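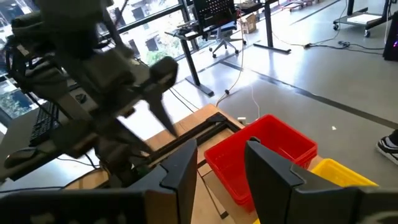

Drallton Community Swap – Frequently Asked Questions
Last updated July 22, 2022

What is the swap?
A big, cheerful exchange of household stuff! You bring good things you no longer use, you take home things you'll love, and no money changes hands. We started with clothes and books, and now there are kitchen goods, toys, plants, craft supplies and a puzzle section that has become a bit of a legend.

When and where does it happen?
We run it four times a year in the old Vasby building on Pliltari Street. Doors open at 10 a.m. and we wrap up at 2 p.m. The next date always goes up on the home page first, then on the flyer at the library.

Do I have to bring something to take something?
No. Come empty-handed if you like. Our June swap had more than enough to go around, and we'd much sooner see things go home with somebody than pack them up again.

What can I bring?
Anything clean and working that you could give to a friend without blushing. Storage things go fast (baskets, jars with lids, shoe racks), and so do kids' rain boots, board games with all the pieces, and yarn – we never have enough yarn. If a game is missing a piece, put a note on the box and somebody will probably still want it.

What can't I bring?
Mattresses, car seats, bike helmets, opened makeup, medicine, anything recalled, and large furniture. Box TVs too, please. We love you, but we can't lift them.

How do I drop things off?
Bring them in any time after 8:30 on the morning of the swap, or the evening before between 5 and 7. The limit is 40 items per household, and a set of dishes counts as one. Sort as you go if you can. It's a huge help when the books come in one bag and the clothes in another.
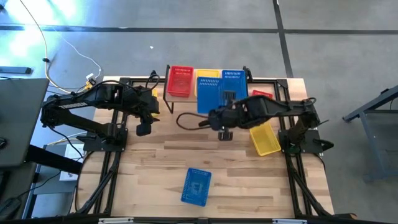 Bags and boxes go back to you once they're empty, so write your name on them if you want them again. Anything left by closing time joins the swap!

How many people come?
The last one brought in 370 visitors and moved over 2,000 items, our best ever. The first hour is lively. If you have a stroller or just like some elbow room, try coming after noon, when the tables have been restocked and there's space to browse.

Is there a limit on how much I can take?
For the first 60 minutes we ask everyone to stick to one bag. After that, fill your arms.

Can I try on clothes?
Yes, there are two curtained corners by the coat racks, plus a long mirror.

Is the building accessible?
There's a ramp at the side door and an accessible restroom on the same floor. Parking is free in the Mamani Hardware lot after 9.

What happens to the leftovers?
Books go to the jail library program, linens go to the animal shelter, and most of the rest goes to the thrift store on Second.

Can I help out?
Please do! Setup is loud and fun and there are bagels. Helpers get to pick three things before the doors open. Write to Cristian Henao through the contact form and tell him whether mornings or cleanup suit you better.

Can I bring my dog?
Sorry, service animals only inside. The front lawn is shady, though.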